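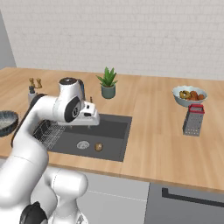 The Gatchalian sale closes at 8 in the evening, Pacific time, and the catalog now stands at 1,362 lots, which is more than we promised you in the last newsletter and more than the man who typed it wanted. Nearly everything comes out of the old Vavodeck test floor: power supplies, bench meters, spectrum analyzers, a great many carts. Vavodeck shut the building in the spring and we have been tagging shelves ever since. If you only know surplus from the garage-sale end, a note on how these descriptions work. "Complete" means the parts that came with it are still with it. A sink with its wire dish rack sitting in the basin would be complete by our lights, and we would still not promise you the drain. "Untested" means untested. It does not mean "secretly fine," whatever your brother-in-law got away with last year.

Bidding is staggered by lot number. Lots 1 to 372 close first, and the rest follow in batches through the evening. Any bid in the last 2 minutes pushes that lot's closing time back by another 2, and this repeats until one of you gets tired or gets sensible. We have seen a box of BNC cables go on like this past midnight. The cables were nice enough.

The oscilloscopes are getting most of the questions, so here goes. Yes, they power up. No, we don't have calibration papers beyond what is shown in the listing. Probes are included only where the listing says so, and they are sold separately in the higher lot numbers, tangled, by the tub. Several of you have written to ask whether we would untangle them. We have read your letters with interest.

Preview is by appointment at the Gomel Street warehouse. Bring a flashlight for the back aisles and wear shoes with toes in them. You can plug things in at the bench by the office, one item at a time, and please ask Wilfredo Lumanlan before you take a cover off anything. He ran our last two previews and can tell from across the building when a screw has been dropped.

Payment is by wire or certified check within three business days. The buyer's premium is on the terms page, where it has always been, in type the same size as everything else. Pickup runs through the end of August. Racks and the big environmental chambers need a rigger with insurance, and a cousin with a pickup truck doesn't count – we checked with our own insurer, who did not find it funny. Small items can be shipped by Jodo, who will quote you directly. Get the quote before you bid, particularly on the transformers, which cost very little and weigh a lot.

One correction to the printed flyer: the "signal generator, as new" is a signal generator, used. The online listing has it right and the online listing is the one that counts.

Registration takes a few minutes and needs a card on file. If you registered for the spring sale your login still works, though you may have to agree to the terms again. Sellers with a test floor of their own to clear can reply to this newsletter. We are taking consignments for the fall and have, at last, some empty shelves.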